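9 December 2021

Second day on the nut-to-tray task in the Murakami cell. Ran the Mulix policy, the one trained on 440 demonstrations from October, with the action chunk cut from 25 steps to 12. The shorter chunk means the policy looks at the cameras more often, and I wanted to know what that does when both grippers have to use the same tray.

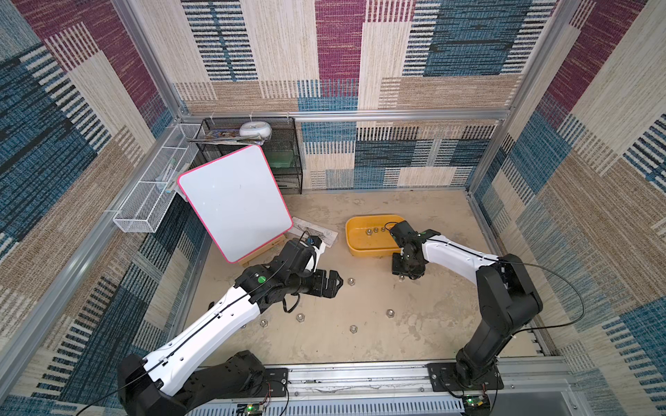
Murakami cell, both arms, three nuts in the tray.

Scoring is by final tray count, with a nut on the rim marked as a miss. The arms get no explicit rule about which nut belongs to which side. In the demonstrations the operator mostly took the nearer one, and I expect the policy to copy that.

The hard part is the space over the tray. With long chunks each arm commits to a path before it has seen where the other is going.
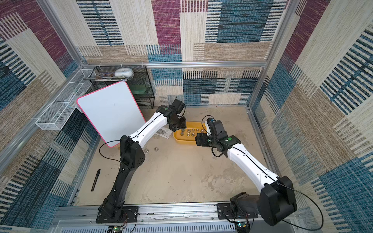 I logged wrist separation at every step so the two chunk lengths can be compared on more than the count. Clindport wants the same numbers for their own cell, in the Flumard format, and the converter still drops the right arm's timestamps. Fixed half of it before lunch.

Seed 2 still to run with the long chunk. No changes to lighting or gripper force until that is in.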